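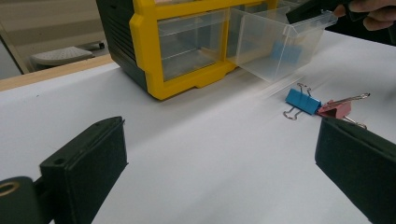 Small Parts, Small Problems: Storing Stationery in a Shared Study Room
Project report, Design for Everyday Use, second-year group work
Department of Product Studies, Prundport
Submitted Friday, April 9, 2021

1. Why we chose this subject

Our group shares a study room with two other groups of the same year. In October we noticed that we were losing time on very little things. Somebody needed a binder clip to hold a set of drawings, and the clip was in a pencil case, or in a coat, or at the bottom of a box together with tape and old batteries. The teacher of the course asked every group to find a problem from its own daily life, so we took this one.

The question of our project is simple. Does a small cabinet with transparent drawers help people to find stationery, and also to put it back? We found quite soon that the second half of the question is the harder one.

2. The cabinet

We used a small-parts cabinet of the kind people buy for screws and nails. It has a dark body, a yellow front and clear plastic drawers. We compared it on paper with two other products, the Jastero desk box and the Zarnov tray. The Jastero has a lid, and the lid was for us the reason to say no, as a lid soon becomes a place where people lay their papers. The Zarnov tray is open, and everything in it can be seen, but it takes much more room on a table.

The cabinet stands on the table itself. At first we wanted to hang it on the wall, but we had no permission to drill, and we also think that a drawer at table height is more comfortable for a person who is sitting.

3. What we put inside

We decided to begin with binder clips only. They are a difficult object to store. The body is a hard triangle, but the wire handles can stand up, lie flat or point in two different directions, so the same clip can need very different space. With the handles folded flat against the body a clip goes easily into a shallow drawer. With the handles open it may catch on the upper edge when the drawer is pushed in.
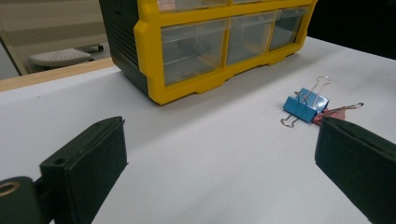
The colours were also a point of discussion. We had blue clips and pink clips, and one half of the group wished to give each colour its own drawer. The other half said that colour has no meaning for the user, who only wants a clip that is strong enough. In the end we tried both ways, each for two weeks. We called the first way "sorted" and the second way "mixed".

4. How we worked

In each period we kept a paper list beside the cabinet. Every person who took a clip made a mark, and every person who brought one back made a mark in a second column. We know that this method is weak. People forget the list, and a list lying next to a cabinet also reminds them to be tidy, so the numbers are probably better than real life.

During the sorted period 220 marks were made in the first column. During the mixed period there were 172. We do not want to say that the sorted way makes people use more clips, because the first period fell in the week before the model presentation, when all groups were busy with drawings.

5. What we learned

The transparent drawers do help with finding. We asked 8 students to look for a blue clip without telling them where it was, and all of them went to the right drawer before opening another one. The clear front is not perfect, as the plastic bends the shape of the object a little, but a strong colour can be recognised through it.

Putting back is less successful. Many clips were left on the table in front of the drawers. We believe the reason is the movement: the drawer must be pulled out with one hand while the other holds the clip, and a person who has papers in one hand will not do it. If a drawer had already been left open, the clips went in much more often. This gave us the idea that one drawer should stay a little open on purpose – a kind of letter box for returned things, which are then sorted later by whoever has time.
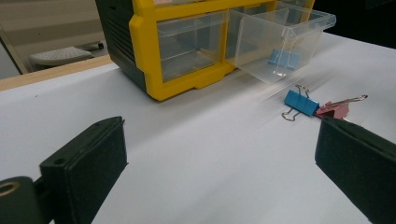
Nam disagreed with this when we presented the first version, saying that an open drawer collects everything, and that after a week we would find chewing gum paper and pen caps among the clips. We think this is a fair remark. We tested the open drawer for 2 days only, and in so short a time it stayed clean.

6. Limits and next steps

We worked with one cabinet, one room and one kind of object. Paper clips and drawing pins are smaller and would surely behave differently. We would also like to repeat both periods in a quiet month, in the opposite order, and to compare a drawer that has a label with one that has none. The lists from both periods are kept in the group folder, together with our drawings for a drawer front with a small slot in it. We have not built the slot yet.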